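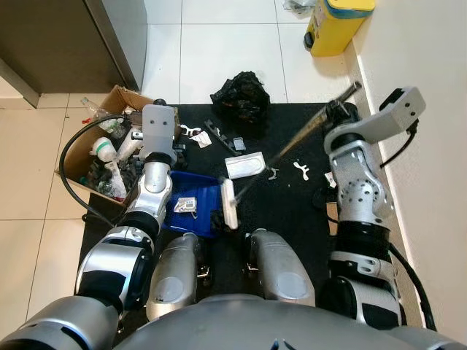
Part 2: Getting your loom dressed for the first time

Okay, so your Drenivlow table loom is together and sitting square, and you've got your warp wound and tied. Now comes the bit everybody dreads. I dreaded it too, and I've since put warps on this loom more times than I can remember (my sister Ailbhe Ó Néill stopped asking what they're all for). Take an evening over it and don't start when you're hungry.

These steps are for a plain weave scarf, 160 threads wide, using the sample yarn from Grewal. If you're using something thicker, read the note after step 4 first!

1. Lock both beams. The levers are on the right-hand side and they click when they're home. Give each beam a little tug to check.

2. Slide the two lease sticks through the cross in your warp and tie them together at both ends, leaving a finger's width between them. Only then cut the ties that were holding the cross.

3. Spread the threads along the raddle at the back. I do this sitting down, with the loom turned around so the back beam faces me.

4. Loop the end of the warp over the back stick, unlock the back beam, and start winding on. Slip in a sheet of brown paper with every turn so the layers don't sink into each other.

Note: With chunky yarn, use fewer threads and skip every other slot in the raddle. My first blanket was so tightly packed that the shed wouldn't open at all, and I ended up cutting the whole thing off in January and sulking.

Caution: Keep your hand on the crank while the pawl is up. A loaded beam can spin back fast and the handle will get your knuckles.

5. Stop winding when the front ends hang a hand's length below the front beam. Lock the back beam again.

6. Thread the heddles, working right to left. Shaft one, shaft two, shaft one, shaft two. Say it out loud if it helps - I do, and the dog has got used to it.

7. Check your threading every inch or so. Fixing a crossed thread now takes a minute, and fixing it after you've tied on takes most of a podcast.

8. Sley the reed, then tie the ends to the front stick in small bunches, starting in the middle and working outward. Pat the warp with a flat hand. Anywhere it feels spongy, retie.

Note: Ruairí Fitzgerald at the Lernthorpe guild ties a bow first and knots it properly once the tension's even all the way across. I've copied him ever since.

9. Weave a few rows with scrap yarn until the gaps close up. Your real weaving starts after that, and you'll find winding the shuttle in Part 3.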